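Luddale Kitchen Test

The Luddale Kitchen Test (often shortened to Luddale, or LKT) is a procedure for comparing robot grippers on the doors, knobs and small loose items of a child's play kitchen. It was drawn up at the Fliltcombe workshop, a shared robotics space, as a cheap alternative to testing on full-size appliances. The test keeps the arm, the controller and the kitchen the same and changes the gripper, or in later versions the fingertips only. It is best known for its oven door task, in which an arm has to open a light, bottom-hinged door without shifting the whole kitchen.

The current rules are version 2, published on 17 Jan 2024. Results under the earlier rules are still quoted, but the two sets can't be mixed, as the older rules let the operator nudge the kitchen back into place between attempts.

Background

Grippers are usually sold on payload, stroke and closing force. These say little about how a gripper behaves at the edge of a thin panel or behind a handle that sits close to its door. The Fliltcombe workshop had bought several parallel grippers with similar data sheets and found they performed quite differently once mounted. One would hook a handle at nearly any approach angle. Another, with a longer stroke and more force, kept catching its housing on the surface below.

A real oven was considered and dropped. A full-size door has a strong spring, and a failed grasp can trip the arm's protective stop before anything useful has been learned about the fingers. A play kitchen has a door that moves under very little load, with the result that small errors show up as movement in the furniture. It also fits on the floor beside an arm on a low mount, and a snapped handle can be fixed with wood glue.

Equipment

The test calls for a freestanding play kitchen with a hinged oven door, a horizontal oven handle, at least two front-mounted control knobs, and a countertop deep enough to hold a lidded toy pot. The make isn't specified. Kitchens with a range hood, microwave or tap are accepted, and these parts count as obstacles during the reaching tasks. A plain fabric backdrop is recommended behind the kitchen so that camera-based controllers are all dealing with the same background. The arm may be mounted to either side and has to be recorded as a left or right entry.

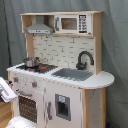
A comment left on the project page argued that the knobs should have been a separate test from the start, as a gripper with flat angular fingers and one with rounded pads are being asked two different questions when they reach for a small dial, and averaging that with a door score hides both answers. Version 2 went part of the way towards this. Knob and door results are now listed in separate columns, although a combined figure is still worked out for anyone who wants one.

The reference gripper is the Hilamo, a parallel unit with two fingers and a stroke of 100 mm. It was picked because the workshop already owned a pair. Other grippers are reported against it on the same kitchen, and a laboratory without one may name its own reference as long as the full results for that unit are included. Fingertip covers, tape and printed extensions are allowed but must be listed. Early entries often left the tape out, and several had to be withdrawn when the owners couldn't say what had been on the fingers.

The reference controller is Lu, an open control package written at Fliltcombe. Lu accepts either hand-guided commands or a stored path and limits contact force at the wrist. Results obtained with other controllers are published in a separate list. The authors of the rules are fairly strict on this point, having seen a good controller make a poor gripper look fine.

Tasks

The full test is made up of five tasks, run in the order below unless the operator gives a reason for changing it.

Knob turn. The gripper closes on a front knob, turns it a quarter turn and lets go. Any knob may be used, but the same knob has to be used for every gripper in the comparison. On kitchens where the knobs are fixed, the task is scored on grasp alone.

Door crack. Starting from closed, the oven door is opened far enough to leave a visible gap. The gripper may use the handle, the top edge or an upper corner. The contact point is written down.

Door open. The door is brought down to the end of its travel and released. Letting it drop is a fault. So is following it down with so much force that the front feet of the kitchen lift.

Door close. The door is returned to closed by pushing from outside. Most grippers do this with closed fingers, and the task separates them less than the others do. There was a proposal to remove it from version 2, but it was kept because it resets the kitchen for the next attempt anyway.

Pot lift. The lidded pot is picked up from the stovetop and put down again with the lid still on. Side handles may be used if the pot has them.

Door handling

Most of the published discussion concerns the second and third tasks. A toy oven handle tends to leave a narrow space behind it, and thicker fingers won't go in. Operators with bulkier grippers generally give up on the handle and work from the top edge of the door, placing a fingertip on the inside face as soon as there is a gap to reach into. From there the door can be drawn down with the finger resting against it and no real grasp at all.

The rules permit this. They ask only that handle openings and edge openings be reported separately, as a gripper that depends on the edge needs the door to be cracked first by some other means.
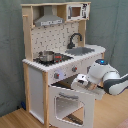 Gripper at the top edge of the lowered oven door, with the arm entering from the right.

The path of the wrist matters as much as the shape of the fingers. A bottom-hinged door swings through an arc, and an arm that pulls in a straight line will either slide off the edge or drag the kitchen forward. Lu handles this by letting the wrist give way slightly in the direction of the hinge. With that setting turned off, the Hilamo failed most of its door openings in the workshop's own trials. With it turned on, the failures that remained were nearly all slips at the corner.

Arm clearance is the other common problem. On a low kitchen the elbow and wrist housings have to come in across the same strip of front panel that holds the knobs, and a long gripper pushes the wrist further back and makes this easier. Short grippers, usually preferred for their stiffness, do worse here. Operators running a right entry sometimes turn the gripper on its side to keep the housing off the counter edge, and the roll angle is recorded when they do.

Scoring

Each attempt is marked as clean, faulted or failed. A clean attempt finishes the task with no contact beyond the part being handled. A faulted attempt finishes it but brushes another surface, drops the door or moves the kitchen off its floor marks. Everything else is a failure, including attempts stopped by the operator.

Time isn't scored. It was under the first rules, and entrants ran their arms faster than was sensible to gain a place or two in the list. The comparison published with version 2 covers 494 attempts, of which 203 were on the oven door. The raw logs give the gripper, fingertip material, entry side, camera position and contact point for each one.

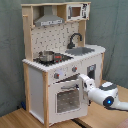
Corner contact turned out to be the most argued-over entry in those logs. A push or pull at an upper corner twists a light door on its hinges, so that one side comes away before the other, and judges at different sites disagreed on whether a gap at one corner should pass as a crack. The present wording says that it does, provided the gap can be seen from the front of the kitchen and stays open when the gripper is taken away. Doors with loose hinges pass this more easily than doors with tight ones – a known weakness of leaving the make of kitchen open.

Cameras

Version 2 added a short section on camera placement. At least two views are required, one from the front left and one from the front right, so that the fingertip isn't hidden behind the wrist for the whole attempt. A wrist camera may be used by the controller but doesn't count towards the two. Dark oven interiors cause trouble for depth cameras, and printed door windows have been read as open space by some controllers and as solid panel by others. The rules suggest noting whether the window is printed or cut through, and leave it at that.

Reception and limits

The test has been taken up mostly by small groups and teaching labs that don't have room for a full kitchen. Its main attraction is cost, and the fact that the furniture can be replaced after a bad afternoon. Critics point out that the forces involved are far below those of household appliances, and that a gripper chosen on Luddale scores may not hold up on a real fridge seal or a stiff drawer. The Fliltcombe workshop accepts this and describes the results as a comparison of reach, finger shape and control on light panels.

A further complaint concerns wear. Handles loosen and door edges get scuffed over a long run, and the later grippers in a session may face an easier door than the earlier ones. Version 2 asks for the reference gripper to be run at both the start and the end of each session. If its two door results differ by more than one grade, the session is to be repeated with the hinges retightened.

A drawer task was put forward in December for the next revision. It has been held over, as many play kitchens have no drawer.

See also

Parallel gripper
Compliance control
Hand–eye calibration
Lu (control package)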